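Rellero Opens Enlarged Bathroom Fixture Showroom in Gislow

GISLOW, 6 Feb 2022 - Rellero, a supplier of toilets, basins and fittings to the building trade, has opened an enlarged showroom at its Gislow depot. The showroom serves plumbers, contractors and property managers, and is open to the public by appointment.

The enlarged space replaces a trade counter that closed in November. Floor-mounted and wall-hung toilets are kept in separate bays, with spare parts stocked in the adjoining store. 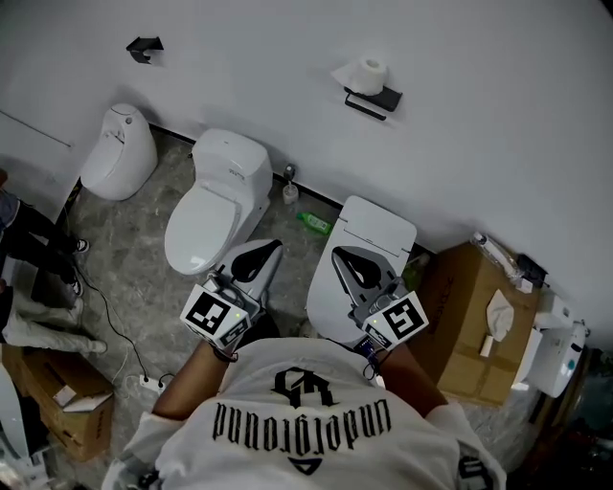

Trade account holders can order from the full catalog of 2000 items. Stocked items ordered before noon are released for collection the same day. Items held at the Orkalon warehouse take up to seven days.

"Most returns we handle come down to a wrong outlet position or a wrong rough-in distance," said Lucía Vidal, showroom manager. "Installers can now check both against the product before they order."

Rellero has also revised its dimension sheets. Each sheet lists rough-in distance, seat height, inlet position and flush volume, and gives the part numbers for the fill valve, flush valve and seat hinges. Printed copies are held at the counter. 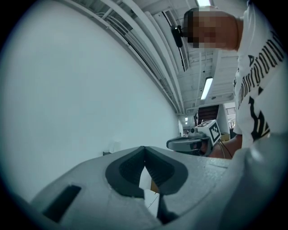 Fitting out was carried out by Gittins under a fixed-price contract. Work covered flooring, lighting and a new accessible entrance on the parking lot side. Yurii Ostapchuk, operations director at Rellero, said the depot remained open for collections during the work.

Existing trade accounts carry over without change. New applications are processed at the counter and require a business registration number and one trade reference.

Press contact: Danylo Hutsuliak, Rellero, Gislow depot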